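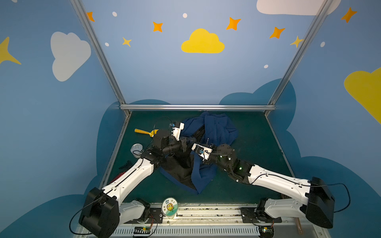
Why Clothes Crumple, and How to Fold Them

Take off your jacket and drop it on the table. What do you get? A heap. The sleeves are somewhere inside, the collar is under the back, and you can see the lining in places where you should see the outside. Yet the jacket is the same jacket that was flat and smooth on the shelf in the morning. In this page we will learn why cloth does this, and how you can make a heap flat again.

Cloth is not like a plate

A plate has one shape. If you lift one side of it, the other side comes too. Cloth is different. When you lift cloth by one point, only that point goes where you want, and the rest hangs down from it and makes folds and twists. Scientists who study this say that the cloth is flexible, which means it bends very easily.

Why is it so? Most cloth is made of threads, and every thread is made of many thin fibers. A fiber can be thinner than a hair. Thin things bend easily, you can try it with a sheet of paper and then with a thick book. In woven cloth the threads go over and under each other like the strips of a paper mat. In knitted cloth, for example in your T-shirt, the thread makes small loops, and each loop holds the next one. Loops can open a little and close a little, so a T-shirt stretches more than a bed sheet.

What is a lining?

Many jackets have two layers. The outside layer is called the shell. The inside layer is the lining. Often the lining has another color, for example a blue jacket can be black inside. This is a great help for folding! If you see much black, you know that this part is turned the wrong way.

The lining is usually smoother than the shell, so your arms go easily into the sleeves. But smooth cloth also slides. The two layers are sewn together only in some places, mostly at the edges, and between these places they can move separately. This is why a jacket with a lining is more difficult to fold than a T-shirt. You pull the shell and it becomes flat, but the lining has made a lump inside.

Where do wrinkles come from?

When cloth lies in a heap, the upper part presses on the lower part. The fibers are bent there. If they stay bent for a short time, they come back almost straight when you shake the cloth. If they stay bent for the whole night, some of them keep the new shape, and we call it a wrinkle. Warm and damp cloth gets wrinkles more quickly — so please don't leave wet clothes in a pile. An iron uses the same thing in the other direction: heat and steam let the fibers move, and the weight of the iron makes them lie flat. (The iron is only for adults.)

Two hands are better

Try to open a heap of cloth with one hand behind your back. You can do it, but it takes long, because each time you pull, the whole heap comes toward you. With two hands, one can hold and the other can pull. Most of folding is this: hold, pull, put down, and look again.

How to fold a jacket

First make place on the table. Cups, jars and spoons should go to one side, or they will go on the floor with the first sleeve.

Find the collar. It is thicker than the other parts, so you can feel it with your fingers even when you can't see it. Hold the jacket by the two shoulders and lift it high. Now the weight of the cloth works for you and the sleeves fall down by themselves. Shake it two times.

Look if a sleeve is inside out. If yes, put your arm in, catch the cuff and pull it back slowly.

Close the zipper or the buttons. Lay the jacket on the table with the front side down and smooth it from the middle to the edges with flat hands. When you feel a lump, stop. It is the lining. Put one hand inside from the bottom and move it until it is flat.

Fold one side to the middle of the back, and lay its sleeve straight down. Do the same with the other side. Now you have a long rectangle. Bring the bottom up to the collar, turn the jacket over, and it is ready for the shelf.

A small experiment

You need a T-shirt, a jacket with a lining, a friend and a clock. Crumple the T-shirt into a ball, put it on the table and say "start". Your friend folds it and you write down the time. Then do the same with the jacket. Do each one 3 times and change places. When Kavinda Rathnayake tried it at his kitchen table, the T-shirt took him 14 seconds and the jacket took 133 seconds the first time. The second time was faster, but the jacket was always slower.

Words to remember

Fiber: a very thin hair-like piece from which thread is made.
Shell: the outside layer of a jacket.
Lining: the inside layer.
Cuff: the end of a sleeve, near the hand.
Wrinkle: a bend that stays in the cloth.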